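Ticket 3396 – Listing photos not saving in Tutordale shop
Status: resolved
Opened by: Rokeya Weerakoon
Assigned to: Ainhoa Quintana

Uploads to the Manzano store stop at 126 KB and the listing keeps the old thumbnail. Same in two browsers. Cleared cache, logged out and in, no change. Test file attached. 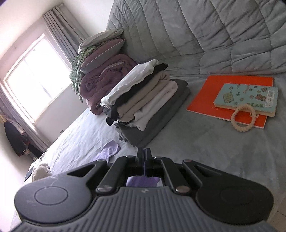
Attachment 1: lavender socks on grey-blue blanket

Ainhoa: Reproduced with your file. The upload timeout was set to 10 seconds after the April update – raised it and restarted the image service. Please retry.

Rokeya: Saved first time. Old thumbnail cleared after 10 minutes. OK to close.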